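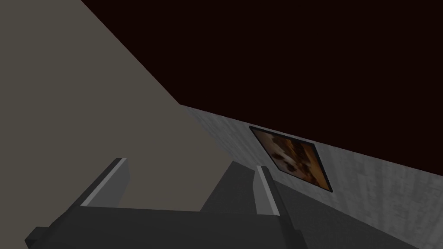 Vol. 4, No. 13

Resance Recipe Cards - read me first

Hi, and thanks for downloading this! Resance is my collection of community cookbook recipes, typed up by hand and put into one plain table so people can search them, sort them, cook from them or do whatever it is people do with tables. I started it because my aunt left me a box of spiral-bound church and school cookbooks and I got tired of flipping through all of them to find the one good lemon bar.

What's in the folder

recipes.csv - the main file, 1336 recipes, one per row
books.csv - the 44 cookbooks they came from, with town and year where the book gives one
units.txt - my list of measurements and what I turned them into
notes.txt - odds and ends, mostly me arguing with myself about casseroles

Columns in recipes.csv

id - a number, never reused, even if I delete a recipe
title - exactly as printed, spelling and all (there are a lot of ways to spell stroganoff)
book - matches the short name in books.csv
page - as printed. A few books restart their numbering in every chapter, so check the chapter column too
chapter - as printed
ingredients - separated by semicolons
method - the full text, line breaks taken out
oven_f - oven temperature in Fahrenheit, blank if the recipe doesn't say. "Hot oven" stays blank! I used to fill in a guess and I'm sorry, it was a bad idea
serves - blank more often than I'd like

I left out the names of the people who sent the recipes in. Plenty of them are still around and they gave their pie crust to a school fundraiser, not to me. If a name is part of the title I shortened it, so you'll see things like "Mrs. G's Pickled Beets."

New in this issue

The Valderrama book is finally done. It's the big one with the water-stained dessert chapter, and Gladys Guzmán was kind enough to lend me her clean copy so I could fill in the missing cakes. She also caught that I had typed "tbsp" for "tsp" in a baking soda line, which would have been a memorable batch of biscuits. Fixed now, along with a handful of others in the same chapter.

Wustach is half in. The soups and breads are there, and the rest should come in March if my wrists hold up.

Known problems

Can sizes are a mess. Old recipes say "one No. 2 can" and I've kept that wording - see units.txt for my best conversions.
The Vorkell book has two different recipes both called Company Chicken on the same page. They are not duplicates, please stop telling me they are :)
Fractions are written like 1/2, and some spreadsheet programs turn them into dates when you open the file. Import that column as text and you'll be fine.

Using it

Free for home, classroom and hobby projects. I haven't tested most of these, so use your own good sense with the canning and preserving ones, and look up a current safe method before you put anything in a jar. If you find a typo, send me the id and the line as you think it should read.

Last updated Feb 3, 2022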